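Kemden 13-Gallon Dehumidifier Review: Four Months in a Damp Basement

I bought the Kemden in July, after the third summer of opening the basement door and smelling wet cardboard. Our house was built in the fifties on a clay lot, and the basement walls sweat from June until the leaves come down. The old unit, a Flulley that came with the house, ran all day and pulled a cup or two of water. It also rattled hard enough to hear in the kitchen.

The Kemden is rated for spaces bigger than mine. I went up a size on purpose, having read enough owner comments to know that the ratings assume a warm room, and my basement is not warm.

Setup

It came in one box with the casters already on. The drain hose is sold separately, which I think is cheap of them at this price. A regular garden hose threads onto the back, so I cut down an old one and ran it to the floor drain. The fitting is plastic and easy to cross-thread. Go slowly, and use a rubber washer even though the manual doesn't ask for one. Mine dripped until I added it.

The manual says to let the unit stand upright for a day before plugging it in. I did. The diagrams are small, and the section on the pump is for a different model.

Daily use

I set it to 50 percent and mostly left it there. For the first week it ran almost without a break, and the little gauge I keep on the shelf over the laundry sink went from 74 down to 55. After that it cycled. By August it was holding at 50 to 52 on ordinary days and creeping up a few points when it rained.

The built-in display reads lower than my gauge by 4 points. I have a second gauge, a Nieto, and it agrees with the first one, so I trust those two over the machine. If you buy this, set it a little lower than the number you want.

The smell was gone in under a month. The cardboard boxes along the north wall feel dry to the touch now, and the closet door that used to stick in summer closes the way it does in winter.

Noise

On low it sounds like a box fan. On high it is louder than I'd want in a room where people sit. There is a thump when the compressor starts, and you get used to it. From upstairs I can't hear it at all, so the Flulley has been beaten on that point.

Power

I had it on a plug-in meter from the first day. Over the four months it used 1,253 kilowatt-hours, most of that in July and August. That is real money on the electric bill and you should plan for it. Keeping the basement door shut made a clear difference – the weeks when the kids left it open show up in my notes.

What I don't like

The bucket is awkward. If you don't have a floor drain, you will be carrying it up the stairs full, and the handle folds down at the wrong moment. The filter slides out from the side, so you need to leave clearance there as well as in back. The indicator light is bright blue and can't be turned off. I put tape over it.

I also looked at the Grondex, which has a better bucket and a pump included. It cost a good deal more and the warranty was a year shorter. If I had no drain, I would have bought that one.

Maintenance has been easy. I rinse the filter every two weeks and vacuum the back grille when I think of it. In November I emptied the hose, wiped the coils and rolled the unit under the stairs.

Score: 7 out of 10. It does the job it was bought for, and most of my complaints are about parts I touch once a month.

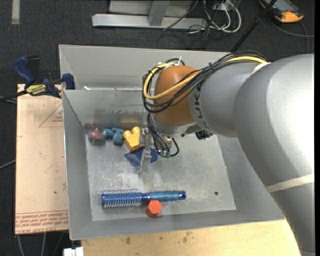
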